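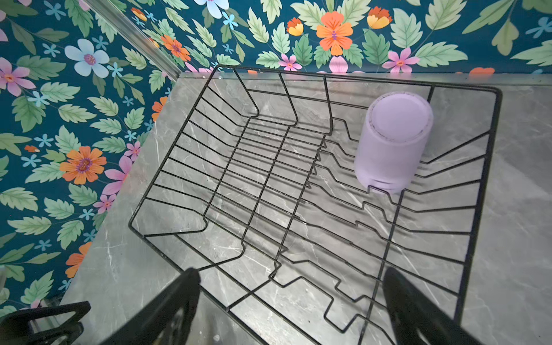

Black wire dish rack on a gray marble-pattern counter, with a lavender cup

Erkero Descaling Powder for Kettles and Coffee Makers
Item no. 306
Sold in a bag of 2000 g

Erkero is a citric acid powder for removing limescale at home. It is packed by Brando in Cerkdale and has no perfume and no color added. We have kept it in our shop since the first month, and many customers order it again before the bag is finished.

How to use
For a kettle, put 30 g of powder into one liter of cold water and stir until it is clear. Heat the water, but do not let it boil. Leave it for 40 minutes, pour it out and rinse three times. If the scale is old, you may need to repeat. 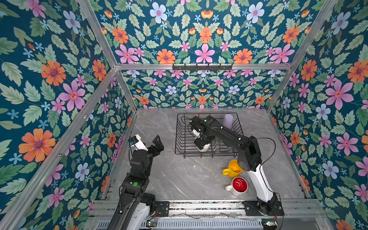
For a coffee maker, please read first the manual of your machine. Some makers allow only their own liquid, and we cannot answer for the warranty. Run half of the tank, wait, then run the rest. After this run two full tanks of clean water.

Do not use the powder on marble, limestone or enamel. Acid leaves dull spots there which cannot be polished away at home. Never mix it with bleach. 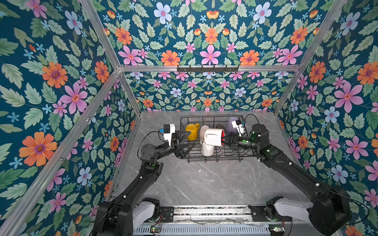

Keep the bag closed and dry. If it becomes hard in September, when the air is damp, break it with a spoon; it works the same.

Delivery
Orders placed before noon leave the Kazlauskienė store the same day. Opened bags we unfortunately cannot take back.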